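Allent Counter and Stockroom Check, Cosmetics Sellers
Pick-up point: Winirura
Apr 12, 2021

Done before opening, finished in a rush as the Gallo delivery turned up early. Comments under each item. Anything marked FIX needs sorting before sellers come in for the monthly promo sets.

1. Testers, lipstick and blusher
FIX. Two lipstick testers with no lid. Binned. Sponges in the blusher tray are being shared, so single-use only from now on please. Spatulas are in the second drawer.

2. Expiry dates, front shelf
OK mostly. Toner all good. Night cream from the December gift boxes was sitting in front of the newer stock, moved to the discount basket. Check the small print on the base of the jar, not the carton.

3. Opened jars
FIX. No opening date written on any of the demo moisturisers. Use the white stickers. If you can't remember when you opened it, throw it.
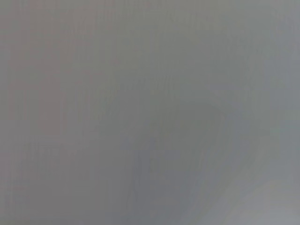

4. Nail polish and remover
Pass. Kept away from the kettle this time, thank you. Lid on the big remover bottle was loose, tightened it. Still want a metal cupboard for these, have asked twice.

5. Stock cartons
FIX. Sarmiento hand cream stacked too high, bottom row crushed. 57 cartons in all, matches the sheet. Keep below shoulder hight and leave a gap to the heater.

6. Fire exit
Pass, just. Promo banner leaning on the door, moved it. Don't put it back.

7. Extinguisher
Pin and tag fine. Sign above it has faded, new one orderd.

8. Sockets and leads
Mirror lights and the wax warmer on one extension. Unplugged the warmer. One lead each, wall socket only. FIX. 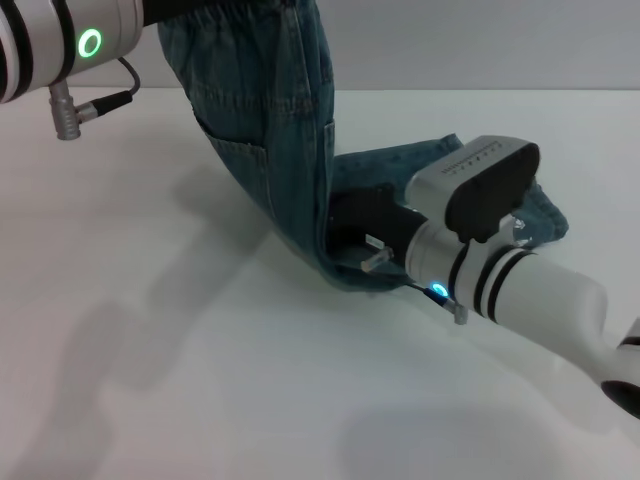

Stock and Safety Checker
Allent, Winirura pick-up point

9. Price cards
Not safety really but checked anyway. Sellers' price for the toner and blusher set is 2000, card said 800 which is the price for the blusher alone. Changed. Batch number for the set is 3738, write it on every receipt so we can trace it if a customer gets a rash.

10. Skin reaction log
Book is there, pen isn't. One entry, itchy eyelids after the Gallo remover, customer refunded and bottle kept back. Do not resell that bottle. It's in a bag with a red label.

11. Hand gel and wipes
Low. One pump left at the counter, none by the demo chair. More on the next order.

12. First aid box
Eyewash out of date. FIX today, the chemist has it. Plasters fine.

Re-check of the FIX items on Friday, before the sets are handed out. Leave this sheet on the clipboard.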